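Tidying and teaching by hand: tips from a month with the Cesex pair

By Gemma Furnival
January 2024

Our usual tips page deals with cupboards, drains and squeaky hinges. This one is for the growing number of readers who have a helper arm at home or in the workshop and want to teach it their own jobs. I have had the Cesex hand-held gripper kit on loan. You hold one gripper in each hand, do the job yourself, and the software turns your movements into something an arm can copy.

What you get

The kit costs £419 for the pair, or £259 for a single. Buy the pair if you can. Most household work needs one hand to hold and one to move, and with a single gripper you will spend your time steadying things with your elbow. The Drolia set at £566 comes with a hard case and a longer guarantee, but the grippers felt heavier to me after an hour.

Before you start

Charge everything the night before. The Cesex grippers took most of an evening from flat.

Wipe the marker cubes with a dry microfibre cloth. Do not use glass cleaner or anything with alcohol in it. A smear of butter on one side was enough to spoil a whole morning's work for me, and I only found out when I loaded the session.

Check the finger pads. Flour and sawdust both build up on them and things begin to slip. A barely damp cloth is enough, then leave them open to dry.

Wear sleeves that fit at the wrist. A zip-up jacket is fine. A dressing gown is not, and neither is a cardigan with stretched cuffs.

Doing the job

Go at half your normal speed. Everybody hurries the first few, and the arm copies the hurry.

Start and finish with the grippers side by side in front of you, fingers pointing forward. Hold still for a moment at each end, which makes the clips much easier to trim later.

Do the same job 60 times before you decide it has not worked. I know how that sounds. Folding tea towels came right for me well before that, but putting lids on tubs needed every one of them and a few more the next day.

Move the things a little between goes. Turn the tub, slide the towel along, swap the blue lid for the clear one. If everything stays in the same spot the arm will only ever manage it in that spot.

Do not talk with your hands. If someone comes in, finish the movement, park the grippers, then answer.

Good jobs to begin with: folding flannels, sorting cutlery into a tray, putting screws back in their box, lifting a book from one pile to another. Leave anything with hot water or a blade alone.

Leads and floors

You will be looking at your hands and not your feet, so think about cables before you pick the grippers up. Run extension leads along the wall where you can. Where a lead has to cross the floor, tape it flat or put a rubber cable cover over it, and know where it is before you step back.

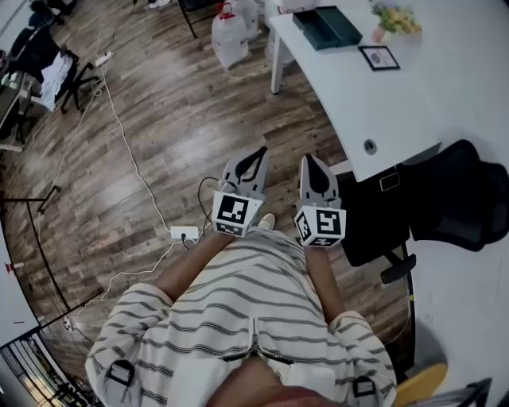
Coil up any spare length and tie it with a strip of old tights or a hook-and-loop strap. Wire ties from bread bags are too sharp for this and will mark the lead. Never plug one extension into another to reach a far corner - buy a longer one.

Wear shoes with a proper sole. Socks on a shiny floor are asking for trouble when both hands are full.

Putting away

Store the grippers with the fingers slightly open so the pads do not take a set. A shoebox lined with a towel does the job. Keep the cubes from rubbing against anything, as scratches are harder to put right than grease.

A reader's tip

Kwesi Gbeho wrote in to say he hangs his pair from two cup hooks inside the broom cupboard, with the charger on the shelf above. He also keeps a pencil and pad there and notes which job he did and how many goes, which saves a lot of guessing when he comes to sort the files.

Worth the money?

If you already have an arm that accepts Cesex files, yes. If you do not, wait and see what Wundar bring out in July, as theirs is meant to come with the arm included. Replacement finger pads are sold in fours and fit both the left and right grippers.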